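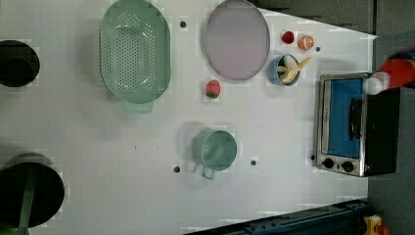
Flundgate Hall — pre-opening safety checklist with comments

Print this page | E-mail this page

Exhibition: Drasmont, a show of building models and full-size structures
Walk-through: Tuesday, 8:30 a.m., before the public opening
Checked by: Fumiko Hamada (site safety) and Tamer Semaan (exhibition build)

Each item is marked OK, FIX or OPEN. FIX means it has to be done before doors. OPEN means we can admit visitors but somebody has to come back to it. Comments are by F.H. unless marked T.S.

1. ENTRANCE AND LOBBY

1.1 Main doors open fully and stay open on their catches — OK
Left leaf is stiff. It still swings clear by hand.

1.2 Door mats flat, edges taped — FIX
The mat nearest the ticket desk has a raised corner. Retape or take it up.

1.3 Ramp clear for its full width — FIX
Sign stand for the calendar of talks was parked on the ramp landing. Moved during the walk. It needs a permanent spot against the wall, and the front desk should be told where.
T.S.: Spot marked on the floor with green tape.

1.4 Occupancy sign posted and readable — OK
Limit for the ground floor is 1000. The old sign for the back gallery is still up and should come down, as that room now counts as part of the ground floor.

1.5 Clickers at the desk working — OK

2. EXITS AND ROUTES

2.1 Exit signs lit — OK, one OPEN
The sign over the north stair flickers. It was lit each time we passed. Replacement lamp is on order.

2.2 Exit doors unlocked from the inside, bars work on one push — OK
Tried all of them. The courtyard door drags on the sill in the last few inches but opens.

2.3 Routes clear and not narrowed by exhibits — FIX
The bench by the Arnis pavilion sits too far into the route. It was drawn against the wall on the plan. Push it back and fix it down so visitors don't drag it out again.
T.S.: Bench moved. Fixing needs the right anchors, back after lunch.

2.4 No storage in the stairwells — FIX
Crates and two rolls of carpet under the south stair. Same comment as at the last show. The crates belong to the lenders and can't be thrown out, so they go to the basement cage.

2.5 Route from the film room usable in the dark — OK
Floor lights come on with the house lights off. Waited inside for a few minutes with the door closed and could find the way out without trouble.

3. EXHIBITS AND STRUCTURES

3.1 Arnis pavilion, timber frame — OK
All bolts have paint marks and the marks line up. Nothing moved when leaned on. Visitors may walk through, but may not climb. The "no climbing" sign is only at the front and children will come at it from the back.
T.S.: Second sign printed.

3.2 Arnis pavilion, roof panels — OPEN
Engineer's letter covers the frame and the panels as drawn. Two panels were swapped for a heavier type during the build. T.S. says the engineer agreed by phone. I'd like that in writing in the folder. The two bays under those panels stay roped off until then.

3.3 Hanging model, Bodnár room — FIX
Hung on five wires, each with its own ceiling point. Safety wire is fitted but has too much slack, so the model would drop to head height before it caught. Shorten it.
T.S.: Shortened and checked from the lift. Please look again.
F.H.: Looked again at 11:15 a.m. Now OK.

3.4 Model tables, stable and without sharp corners — OK
The long site model overhangs its table on one side, at hip height. Put a floor line there.

3.5 Plinths fixed or weighted — OK, one FIX
The tall one beside the drawings wall rocks. There's a shim missing. Do not put the model back on it until it is level.

3.6 Wall panels and frames — OK
Pulled on every third frame along the drawings wall. All on security hooks.

3.7 Glass covers — OK
One has a small chip at the bottom edge, outside the reach of visitors. Noted on the loan form already.

4. ELECTRICAL

4.1 Cables covered or off the floor — FIX
Projector cable in the Bodnár room crosses the doorway with tape only. It needs a proper ramp cover.

4.2 No extension cords plugged into one another — FIX
Found behind the reading table. Two cords in a chain, with a lamp and a phone charger on the end. Removed the second cord. The lamp will have to move closer to the outlet.

4.3 Lights not touching fabric or paper — OK
Spots over the textile samples are LED and have a hand's width of space.

4.4 Equipment tags in date — OPEN
Everything of ours is tagged. The lent screen, inventory 3389, has a tag I can't read. Leave it switched off until we hear from the lender.

4.5 Panel cupboard locked, front clear — OK
Key is at the desk, on the red hook.

5. FIRE

5.1 Extinguishers in place, charged, pin in — OK
The one by the film room is hidden behind a text panel when you come from the lobby. A sign higher up the wall would help. OPEN for the sign only.

5.2 Alarm test — OK
Sounded at 8:50 a.m. Heard in all galleries, the film room and the restrooms. Hard to hear in the basement workshop with the saw running — tell the workshop crew before every test and every event.

5.3 Call points not blocked — OK

5.4 Flame treatment papers for drapes — OK
In the folder, behind the floor plan.

5.5 No smoking materials in the courtyard planters — FIX
Ash bucket to go by the gate.

6. PEOPLE AND OPENING NIGHT

6.1 Stewards know their posts — OPEN
Briefing is at 4 p.m. Two of the evening stewards are new to the building and should walk both stairs before doors.

6.2 Guest numbers — OPEN
The invitation went to 2000 addresses. Most won't come, but the ground floor limit stands whatever the number at the gate. If the clickers reach the limit we hold the line in the courtyard and let people in as others leave. The desk decides, and the speeches do not change that.
T.S.: Speeches could be moved to the courtyard if it's dry. Sound crew has enough cable.
F.H.: Fine, as long as the gate side stays open for the ambulance route.

6.3 Drinks and food kept out of the galleries — OK
Tables are in the lobby only, on the wall side. Wet floor signs are in the closet next to the coats.

6.4 First aid kit complete — FIX
Burn gel is past its date. Eye wash is missing.
T.S.: Both bought.

6.5 Step-free restroom, alarm cord hangs to the floor — FIX
Someone had tied it up, probably while mopping. Untied. Cleaning crew to be told again.

STATUS AT NOON

Doors may open at 6 p.m. if 1.2, 2.4, 3.5, 4.1 and the bench anchors in 2.3 are done and signed by then. Roped bays in the Arnis pavilion stay roped. Screen 3389 stays off.

Second walk at 5 p.m., starting from the south stair. Bring the folder and the lift key.

F. Hamada / T. Semaan

Shares: 5 | Comments: 2

Print this page | E-mail this page

Related items
Flundgate Hall: floor plan and step-free access
Drasmont: calendar of talks and tours for February
Notes for lenders on crates and storage
Building the Arnis pavilion
Bodnár room: closing hours during film screenings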